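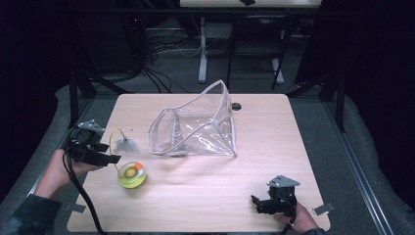
First time at Gotolstead, grandstand or grass bank?

posted by slowinslowout, Mar 13, 2019

Hi all, I've watched single-seaters on the telly since I was little and never once been to a race. This July I'm finally going, to the Gotolstead weekend, and I'm stuck on tickets. The Jacobs stand on the main straight is £104 for race day and that's before parking. General admission is a lot less but you sit on the bank and hope for the best.

My worry with the bank is that I'm not tall and I'm going with my dad, who can't stand up all afternoon. My worry with the stand is paying all that to see cars go past in a blur for a second and a half, then staring at an empty straight until they come round again. Has anybody done both? Also is it worth going for qualifying as well, or is that a long day for not much?

Oh, and ear plugs. Do we need proper ones or will the foam sort do?
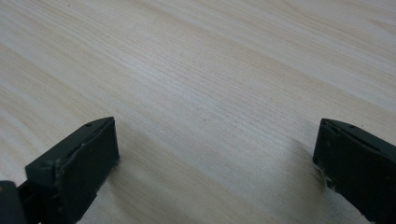 Pale wood-grain tabletop

wetlinewilf

I've done both, several times, and I'd say it depends on your dad more than on you. The Jacobs stand has backs on the seats and a roof over the top rows, and the loos are right behind it. If he gets stiff that's worth a fair bit of money. You can see the grid, the pit stops and the run down to turn one, plus there's a big screen opposite, so you do follow what's going on. It isn't a blur at the start, I promise – that first getaway is the best thing I've seen in sport!

Don't book the bottom five rows though. The catch fencing is right in your eyeline and you'll spend the day looking at wire. I made that mistake my first year and moaned about it the whole way home.

If you do go for the bank, head for the outside of the hairpin (people call it Estis, after the old tyre company that had its board up there). They brake right in front of you and it's slow enough to read the numbers. It's a 20 minute walk from car park C, uphill, and the last bit is rough grass. Take low folding chairs, as the tall ones get you shouted at by everybody behind. Get there before the gates open or the flat part will be gone.

Qualifying, yes, do it. It's cheaper, it's quieter, and on that day they let you sit anywhere in most of the stands, so you could try Jacobs and see if you like it before paying race day money. Well, if your tickets aren't already bought by then. 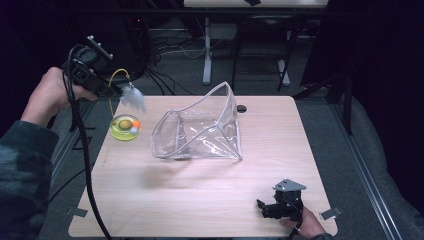
More replies in Race Days & Tickets

gravel_trap_892

bank every time. stands are for people who like queueing for stairs

kerbandbutter

Can't help much with the stand as I've only ever been on the grass, but on the ear plugs – foam ones are fine for these cars. They're loud but nothing like the old engines. I put foam ones in and then a cheap pair of ear defenders over the top for the support races, some of which are noisier than the main event. Put a spare pair in your pocket, you will drop one.

One more thing, the Skanimus app has the live timing for this series and it's free for the basic version. Phone signal at the hairpin is hopeless once the crowd is in, so Wilf's spot is lovely but you'll be guessing who's third. I take a little radio and listen to the circuit commentary on that. The frequency is printed inside the programme.

And ring the ticket office about your dad. They had a raised platform near the chicane last year with proper seats, and it was the same price as general admission. I don't know if it's back for this one.

Print this page | E-mail to a friend

Contact us | © Race Days & Tickets community | Back to top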